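The Dandilum Table Lamp, and What the Catalog Leaves Out
10/30/21
By Archana Prajapati
14 comments | 30 shares

Flindgate lists the Dandilum as "a sculptural light for calm rooms." I read that line twice and still couldn't tell what was in the box, so let me try to do better.

You get a wire stand and an orange translucent bowl. The stand is bent rod in an orange-brown finish: a ring that sits on the table, one upright rod, and a dome-shaped cage of crossing arcs on top. The bowl is the shade. No tools, no screws. Flindgate calls the assembly "intuitive," a word I have learned to distrust, and in this case it means the instruction sheet has 2 drawings and no words.

What I doubted first was the weight. A ring of thin rod doesn't look like it should hold anything up, and on a rug it doesn't do the job well. On a hard, flat top it stands fine. Flindgate's page shows it on a stack of art books beside an unmade bed. I would not put it there.

The finish is listed as "aged copper." It's a coating. Cyrill Hollenstein, who buys lighting for the Zwahlen shops, ran a thumbnail along the ring of our unit and said he'd seen better on coat hangers. I think that's a little harsh — the color is even and the bends are clean — but at the asking price I'd have liked less paint and more metal.

Then there's the light itself. The maker promises a glow "that fills the room." It doesn't. It gives a warm orange light that's good for a hallway or the end of a shelf, and it is no use for reading. If you want something to read by, the Fasitz clip lamp costs less and throws white light where you point it. 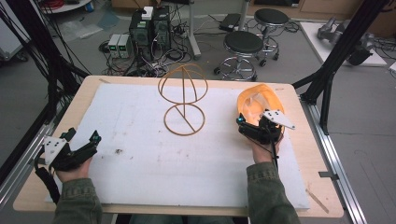

The shape of the shade also needs a word. With a bowl this round it's easy to get it sitting crooked on the cage, and a crooked shade is all you'll see from across the room. Set the stand down first and leave it alone. Bring the bowl to it, lower it slowly, then step back and look before you call it done. Mirjam Berchtold at the Flindgate help desk told me most calls in August were from people who thought they had a bent stand. They had a tilted bowl.

Dusting is the other chore. The arcs catch lint where they cross, and a cloth snags. A dry paintbrush works.

Who is it for? Somebody who already owns a proper lamp and wants a second one to look at. I'd wait for the 20 percent off that Flindgate seems to run every few months.

In the carton: stand, shade, instruction sheet
Finish: aged copper (coated)
Best on: hard, level surfaces
Returns: 30 days, in the original carton

Spare shades are sold separately, in orange only. I asked about white and was told it's "under review."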